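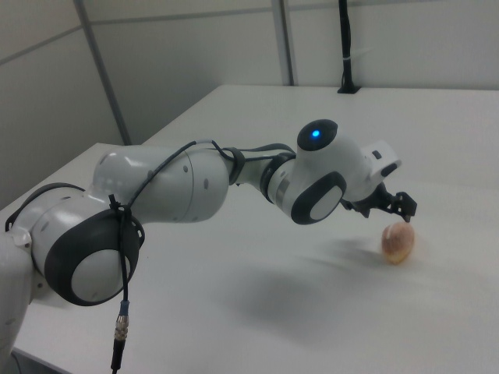
The rolls from Wekside were a different weight, the voice on the telephone replied, and had been since March. If the bakery counter at Stendham wished to go on calling them the same roll, that was a matter for Stendham.

I wrote this down. The form had a box for supplier's remarks, two lines deep, and the remark filled both.

The roll in question was round and golden-brown, with a seam across the top. The specification gave its finished weight as 70 grams. I had put it on the scale at half past eight and again at nine, and the second reading was lower than the first. A roll loses water as it stands. The procedure allows for this by requiring that all rolls be weighed within the hour, but it does not say which hour.

I asked whether the recipe had been altered.

The recipe had not been altered, the voice said. The flour had. Willier had closed the old mill and the flour now came from Ersoy, and it drank more. You put in the same water and the dough came up tight, so the night shift put in a little extra, and the divider was set by volume.

I asked who had authorised the extra water.

There was a pause, during which I could hear trays being slid into a rack. The voice said that dough was authorised by putting your hand in it.

There was no box for that. I entered "adjusted by feel" under Method and moved on to Crust.

Crust is assessed on colour, gloss and resistance. Colour is checked against a printed card, which had faded in the window until the darkest square matched what used to be the middle one. By the card, the roll was overbaked. By any other standard it was a good colour. I held it up to the card, then to the window, then put it back on the white table where it had been. I wrote "within range".

Resistance is measured with the thumb. The crust gave, then came back slowly, and left a shallow mark to one side of the seam.

The complaint that had started all this was number 2287. It was handwritten, on lined paper, and it had been clipped to the form by someone in the office. The customer had bought rolls from the Stendham counter every Saturday for a good many years. They did not say the new ones were bad. They said that the old ones could be torn in half along the seam without a knife, and that these ones tore wherever they liked. They asked for nothing, and had enclosed the receipt.

I read this down the telephone, all of it, including the part about the receipt.

The voice said to wait, and put the receiver down on something hard. I heard the rack again, then a long stretch of nothing, then a crust breaking quite close to the mouthpiece.

"They're right," it said. "It's the proving. Give me until Wednesday."

The form closes on a Tuesday. I dated it Wednesday, November 14, 2018, left the box for Outcome empty, and pulled the roll apart over the bin to see. It went along the seam for the first half, then off to the left. I ate the larger piece standing up and put the other on the scale.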